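Sestcombe Rooms: progress report to the Wollmont Fund
Prepared by Hiwot Workneh, project lead
6/26/22

Dear Benedicta,

I'm so pleased to be writing this one! When we last reported, in March, the back bedroom at Sestcombe was still a store for paint tins and we were arguing over where the bed should go. We now have a bed in it, made up with the green-khaki sheet we chose, and people are using the room to practise making beds, folding and clearing up before they move into a place of their own.

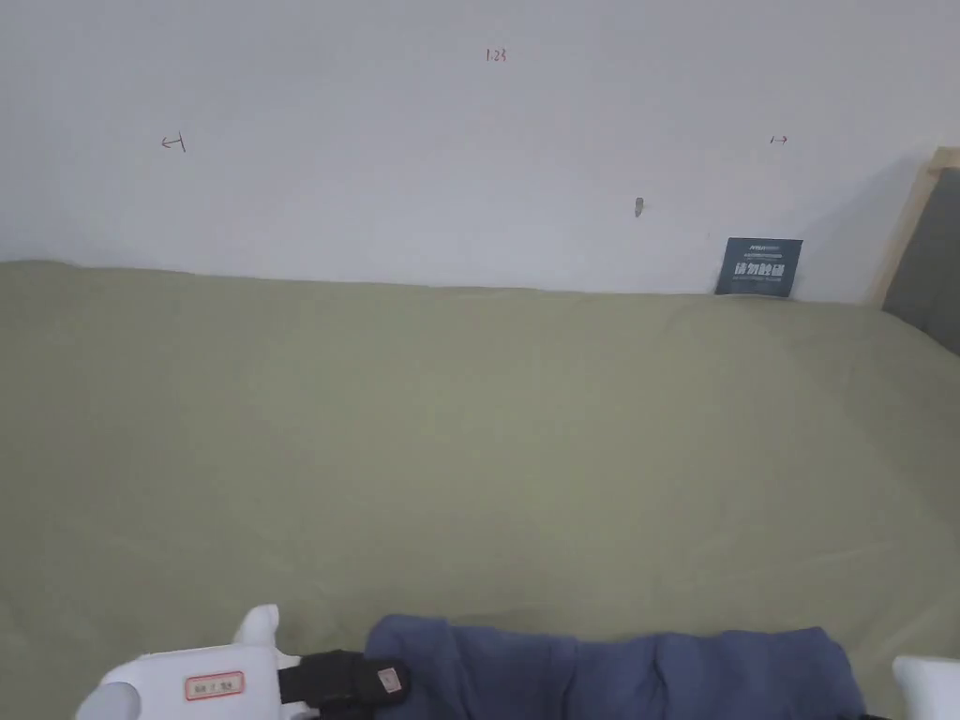
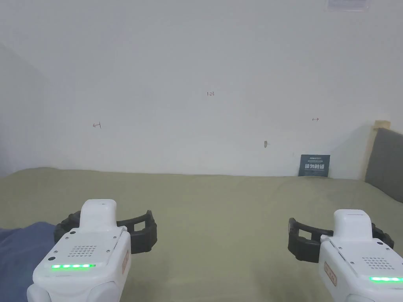
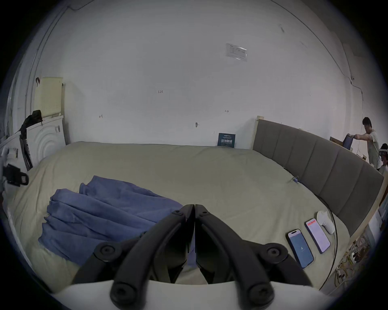 The practice bedroom, with our pencil marks still on the wall.

Bed and bedding

The bed went in against the long white wall, and the grey upholstered headboard with its pale wood edging has made the room feel far more like somebody's home (Obinna Balogun was all for a plain metal frame, and has come round). The fitted sheet goes on flat and stays fairly smooth, which was my main worry after the trouble we had with the first set. We bought 2 sheets in this size and would like another, so that one can always be in the wash.

Bedding and towels together came to £828, inside the budget line.

The wall

The 1.23 and the arrows are where Onyekachi Jibrin measured up for a shelf from Iyamu. We haven't ordered it yet - there is a small fixing sticking out of the wall that needs to come out first, and then the whole wall wants a fresh coat. The dark card with the "do not touch" message in Chinese can come down once the painting is finished.

Sessions so far

We planned 30 sessions for this period and ran 35, which I'm delighted about. Folding has been the surprise favourite. A crumpled blue towel on the bed is a good starting point: people can have a go straight away, and it doesn't matter at all if the first try is lopsided. After that we move on to shirts, then the fitted sheet, and there's usually a lot of laughing by then.

We've also added a short "what doesn't live on the bed" round at the end, for phones, socks, chargers and so on. That was Obinna Amadi's idea and it works really well with the younger group.

Still to do

Tidy the yellow and white cables on the floor by the bed
Take out the wall fixing, fill and paint
Order the shelf
Choose a lamp (Prirkero have offered us a discount)

I'd like to move the unspent lighting money across to bedding, if you are happy with that. Do come and see the room when you can - the kettle is two doors down and we'd love to show you round.

Warmest wishes,
Hiwot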